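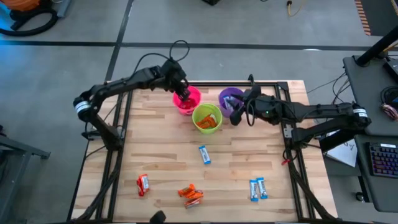
Right arm lets go late on the candy sort, need ideas

benchrat9
27 April 2020
Two-arm table, task is sorting wrapped candy into three plastic buckets by color. Arms are on Irex mounts, grippers are Sukico parallel jaw. The left arm has been fine since November. The right one has started opening late. It gets to the bucket, the open command goes out, and the fingers stay shut until the arm is already on its way back. Then the bar lands on the table or gets flicked at the far rail.

Yesterday it went past annoying. The fingers closed on the rim of the purple bucket, didn't open, and the arm lifted the bucket and dragged it into the other arm. I hit the stop. No damage except a scuffed finger pad. In a run of 100 picks I logged 9 late opens, all on the right side.

Tried so far: swapped the finger pads, reseated the connector at the wrist, reflashed the gripper firmware. No change.

tinsnip_o
Cable. The loop at the wrist flexes every time the forearm folds back, and those conductors break inside the jacket where you can't see it. Put a meter on it and bend it by hand.

halfduplex
I'd look at the bus before buying cable. If both grippers share one adapter, the second one in the polling order gets whatever time is left. We had the same thing with a Lazaridis adapter and it looked just like a bad wire. Swap the IDs and see if the fault moves to the left arm.

tinsnip_o
A polling problem would give you a small delay every time. He has 9 in 100. That's a break opening and closing.

halfduplex
Not if the bus retries. Most packets go through, a few get dropped, and the late ones are the third or fourth try. Swapping IDs costs five minutes.

moss_and_solder
Whatever the cause, why is the arm allowed to leave the bucket before the gripper reports open? That's your safety problem. Add a check: no open confirmed in 3 seconds, hold position and drop to low torque.

benchrat9
Fair. The motion script goes by a timer and never reads the gripper state. It was written for blocks and I didn't touch it when we changed to candy.

The candy does make things harder. The crimped ends on the orange packages fold over, and a finger can catch one even when the gripper opens fine.
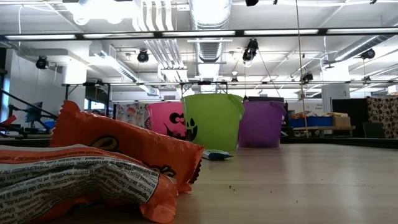 I went back through the log for that and took out anything where a wrapper could have snagged. Still 5 late opens with the position reading fully closed, so those are the gripper and not the packaging.

moss_and_solder
Then put the check in today and chase the cause after. Don't run it with anyone's hands near the buckets until you do.

coldstart77
Slight disagreement on low torque. Depending on the arm, dropping torque with the elbow stretched out lets the whole thing sag onto the table. Hold position at normal torque and raise an alarm. We do it that way on our Wavum cell.

moss_and_solder
Depends on the arm, yes. Lower the gripper only, then.

benchrat9
Swapped the IDs. The fault stayed on the right arm. Then I bent the wrist cable by hand with the arm parked and lost the gripper twice – same spot both times, right behind the connector.

tinsnip_o
There you go. Make the new loop bigger and clamp it on both sides of the joint.

halfduplex
OK, cable. I'd still log the retries.

benchrat9
Will do. New cable is ordered. The confirm check is in, holding position with the alarm, and the right arm is powered down until the cable gets here.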